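# The Flunis Method

By May I'd been at Habte long enough to have my own mug and my own bad idea. The bad idea was called Flunis, and it went like this: stop telling the robot where things are, and let it find out by nearly missing them.

Everyone at Trosard, our rivals up the hill, did the opposite (they measured everything, bless them). I gave my lot 200 tries with no corrections at all and sat there with a biscuit, watching through the wrist camera.

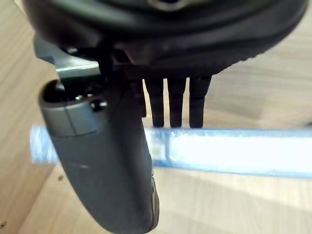 *Wrist view, with the blue strip on the table.*

I got fond of that view! You stare at one grey finger for long enough and you start giving it moods. On try 60 I'd have sworn it was sulking. On try 154 it stopped dead, went back a little and came in again from the other side, and I spilled my tea, as I'd never written anything that said it could do that.

So I did what any sensible person would do and ran the whole lot again with the lamp off. Then with the lamp on and me out of the room, in case it was me.

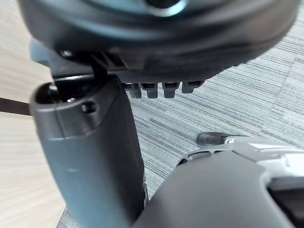 I kept a notebook through all of it, nearly 729 lines by the end, most of them just saying "again". The second look was there in every batch, always after a near miss, never after a clean one. Starkar, who paid for the lamp and everything else, wanted a graph. I sent them one, and went back down at six in the evening to say goodnight to it, and the finger was already moving.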